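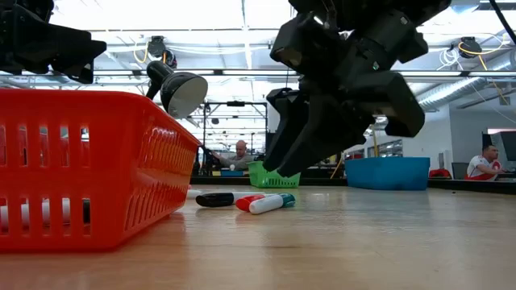
Brirkport's school supply swap is back Wednesday, doors at 5, and organizers want your leftovers. Pens, folders, half-used notebooks, all of it. Last fall the swap handed out 459 items in one evening, mostly to families with kids at Mellor Elementary. This year they want more of the small stuff. Markers especially, the kind you can see lying out on the table near the red-orange basket. Caps on please. Test them first on scrap paper, dried-out ones go in the trash at home.

Sudheer Warrier, who runs the swap, said the state supply list grew again. "My daughter's list had 17 things on it. Seventeen. She's in second grade."

No sign-up, no proof of address. Bring something or bring nothing. Backpacks go first so get there early if you need one. Calculators are held at the front desk, ask.

Drop-off is at the Mevau Street hall, side door, until 8 p.m. the night before. Parking out front is limited to 60 minutes and yes they do ticket.

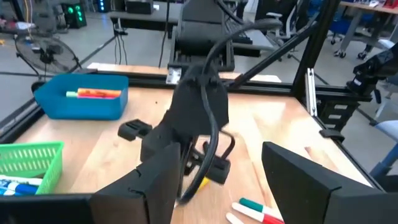 A light wood tabletop with black rails.

Stuser, the stationery shop on Mellor Road, is giving 2 free folders to any kid who stops in with a swap flyer. While they last. Shop closes at 6.

Big items are still a problem. Last October somebody left a desk chair and a printer, neither got taken, and the hall had to pay to haul them off. So nothing you can't carry under one arm. Storage is different, they will take it, kids need somewhere to put all this. Plastic baskets like the lime green one with the slots are fine, so are bins. Rinse them out. Lids not needed.
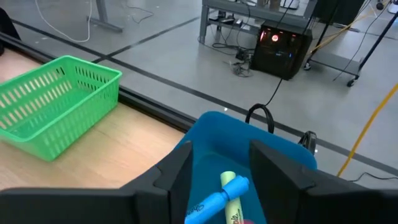 Leftovers from the swap go to the after-school room at Mellor, same as last year. Jordan Tindall is collecting them and needs a second car for the run. Anything plastic and open on top helps with the loading, a blue bin with a rounded rim or a basket, whatever you have at home. Cardboard boxes split last time and there was pencils all over the parking lot. Call the hall desk if you can drive.

Contact the newsroom | Copyright Brirkport Weekly | Back to top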